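[ternum-data:0174] Re: 菓子棚タスクの追加収集について(手首カメラの件も)

Chowdaryです。出先なので短く。と言いつつ長くなりそう。
手首側の1枚、先に貼ります。

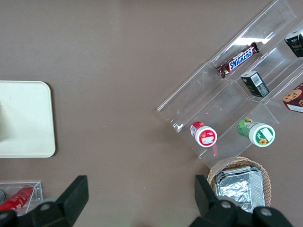
手首カメラ、菓子棚の配置。左にクリーム色のトレイ、右下がかご。

Vachonさんのメールに順番に返します。

> Colton Vachonです。
> 7月分の菓子棚タスク、今の時点で3,912エピソードまで来ました。
> ただ中身をざっと見たところ、配置のバリエーションがかなり偏って
> いるように見えます。棚の向きがほぼ同じ、トレイもだいたい左。
> これで学習を回して意味があるのか、ちょっと不安です。

偏ってます。認めます。Hennessyの机で録ったぶんは特にひどい。棚の向きを変えると指の入る角度が変わって、オペレータが嫌がるんですよね。気持ちはわかるけど、嫌がる角度こそ欲しい。

次のバッチから、棚は1セッションにつき最低5回は向きを変えてください。机の縁と平行に置くのは禁止ではないけど、続けないこと。添付みたいな斜め置きは歓迎。トレイは左右入れ替えあり、手前もあり。かごも同じ。

> 質問1。指示文は商品名で書くべきですか、見た目で書くべきですか。
> 今は人によってバラバラで、「スニッカーズを取って」もあれば
> 「茶色いバーを取って」もあります。

両方ください。1エピソードに2本、片方は商品名、もう片方は見た目。ただし商品名が画面から読めないものは無理に書かないで。貼った画像だとスニッカーズはロゴが読めるのでOK。黒い箱は「バーコードのある黒い箱」で十分です。実物を知ってる人が正式名で書いてくると、モデルから見えない情報が指示文に混ざるので困る。

下の段の筒型容器2つは「赤い容器」「緑の容器」で統一。「左の」「右の」だけの指示は当面なしで。棚を回すと左右の意味がぶれて、先月それで174件つけ直しになりました。もうやりたくない。

赤いクッキーの箱は、添付みたいに端しか映ってないときは対象にしないこと。見えてる面が少なすぎる。対象にするなら開始フレームで半分以上入ってるように机側を動かす。

> 質問2。アクリルの反射はどうしますか。照明を変えて消したほうが
> いいでしょうか。

消さないでください。スニッカーズの段の上のほうに白く飛んでるところがありますが、あれくらいは残す。実際の店の棚はもっとひどいので。商品の文字が完全に潰れるときだけ、照明じゃなくて棚をちょっと回して逃がす。照明の位置をいじったらセッションのメモに必ず書いてくださ い。前回書いてない人がいて、あとから明るさの違いを追うのに半日かかりました。

あと、透明な壁の認識がまだ弱いです。Traninx側(失礼、Tranix)の評価でも、仕切りに指先を当てる失敗がいちばん多いと言われてます。なので、

・仕切りをまたいで隣の段に移すエピソードを増やす
・指を開いたまま棚に近づいて、手前で一度止まる動きも入れる
・仕切りに軽く当たって、やり直して成功したものは捨てない。recoveryタグをつける
・強く当たって棚ごとずれたやつはfail扱い。消さずにfailフォルダへ

消さないでね。ほんとに。failも使います。

> 質問3。かごの中のアルミのトレイは置き先として使っていいですか。
> 光り方が毎回違って、深度がかなり荒れます。

使っていいです。というか使ってほしい。深度が荒れるのは承知してるので、RGBだけで学習する枝に回します。Flinirora形式で書き出すときにdepth_validをfalseにしておいてください。デフォルトがtrueなので忘れがち。私も忘れました。

ただしアルミのトレイとクリーム色のトレイ、指示文で両方「トレイ」と書くのはやめましょう。片方は「アルミの容器」、片方は「クリーム色のトレイ」で。これ今日から。過去分は私のほうで置換かけます。

> 質問4。目標件数は変わりませんか。

変わります。件数より配置の種類を優先。追加は2,000で打ち切って、そのかわり同じ配置からの連続収録は5本まで。6本目からは何か動かす。トレイでも、棚でも、小さいアクリルの箱でもいいです。その箱の中の赤いやつ、今は背景扱いで誰も触ってないと思いますが、次のバッチから取る対象に入れます。壁が薄くて透明なので、棚とは別の難しさがあるはず。指示文は「透明な箱の中の赤いもの」。缶かボトルかは書かなくていいです。

開始姿勢の話も。指を大きく開いた状態、間に何もない机が見えるところから始めるのを標準にしてください。閉じて始めるのは全体の一割以下で。途中から録画が始まってるファイルがいくつかあって、最初の接近が丸ごと抜けてます。録画開始を押して、ひと呼吸おいてから動かす。

確認のお願い。
Vachonさん → 配置ごとの件数表、夕方5時までに共有フォルダに置いてもらえますか。粗くていいです。
アノテーションの皆さん → 上の呼び名ルール、異論あれば今日中に。なければこのまま手順書に入れます。

電車来たのでここまで。誤字あったらすみません。

Jagadeesh Chowdary
Ternum データ収集班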